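Mein Tablet (Levo, 16 GB Speicher) lädt seit dem letzten Update nicht mehr richtig. Ich schreibe hier mit, was ich probiert habe. Vielleicht hilft es jemandem mit demselben Gerät.

Fehlerbild: Kabel rein, Ladesymbol erscheint, nach 3 Sekunden ist es wieder weg. Dann kommt es kurz zurück und verschwindet erneut. Im ausgeschalteten Zustand lädt es normal bis 100 %.

Anderes Netzteil, anderes Kabel, andere Steckdose: kein Unterschied. Die Buchse habe ich mit einem Holzstäbchen gereinigt, da war kaum Staub drin.

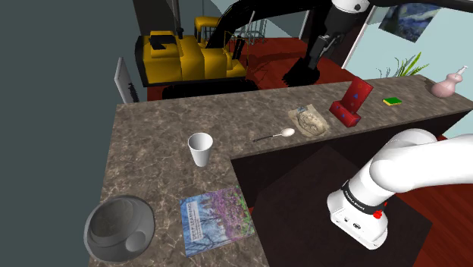

Im abgesicherten Modus bleibt das Ladesymbol stehen. Es liegt also wohl an einer App — der Akku ist vermutlich in Ordnung.

Verdächtig war der Akku-Manager von Casado, der bei mir schon immer mitlief. Deinstalliert, neu gestartet. Danach hat es 8 Minuten am Stück geladen, dann wieder Abbruch.

Cache-Partition über das Recovery-Menü gelöscht (lauter + Einschalttaste). Daten bleiben dabei erhalten. Seitdem seltener Abbrüche, aber nicht weg.

Im Forum von Prerach schreibt jemand, man soll in den Entwickleroptionen die USB-Konfiguration auf »Nur laden« stellen. Bei mir stand sie auf Dateiübertragung. Umgestellt, Tablet neu gestartet.

Stand jetzt: lädt eingeschaltet von 40 auf 85 %, kein Abbruch. Ich lasse es über Nacht dran und schaue morgen früh nach.

Falls es wieder anfängt, geht es zur Werkstatt in Paltunmont. Werksreset mache ich vorher nur, wenn die das verlangen — die Fotos muss ich erst noch sichern.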